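Teleoperation working group – Monday, 2 p.m.

Present: Prastulham lab staff, two operators, one visitor from Zoubi

**1. Last meeting**

Minutes accepted with one fix. The episode total for the Dulora set should read 2,083.

**2. Bottle task, start position**

The group agreed on one start position for every episode. Bottle upright near the middle of the table, cap on, one arm on each side, both grippers open and clear of the bottle. Operators will hold still until the recording light comes on, then begin.
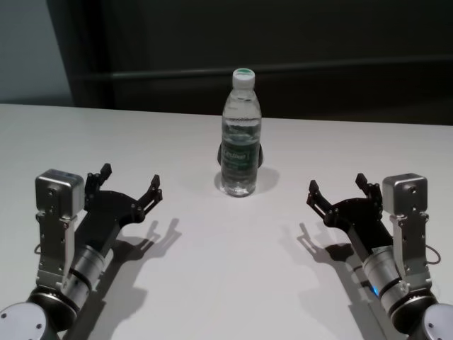
*Bottle task: both grippers open, seen from the head view.*

An operator asked if the bottle may be turned between episodes. Agreed: yes, any label direction is fine, but the bottle stays upright.

**3. Operator speed**

Average episode length is now almost 40 seconds. The target stays at 30. Operators said most of the extra time goes to lining up the second arm – the first one is easy. It was suggested that both arms move in together. This will be tried for one session before the written steps are changed.

Episodes with a long pause in the middle will be marked and left out of training for now.

**4. Shadows**

The visitor asked if the gripper shadows on the white tabletop could confuse the model. They are strong in the chest view, toward the front of the table.

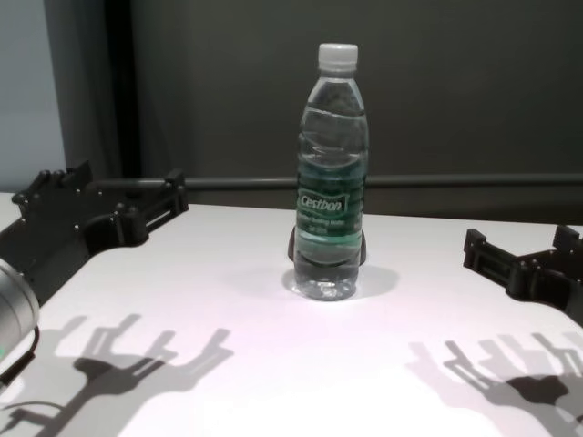
**5. Hand guiding**

Moving the arms directly by hand was discussed again. It gives smoother paths, but the person's hands end up in the camera views. No decision. Luturell has offered its notes on this and will send them before the next meeting.

**6. Actions**

- Lab staff: update the start position sheet.
- Operators: record 4 test sessions with the lights lowered, then compare.
- Zoubi: send comments on the episode format.

Shadows return to the agenda once the test sessions are in. Meeting closed at 2:50 p.m.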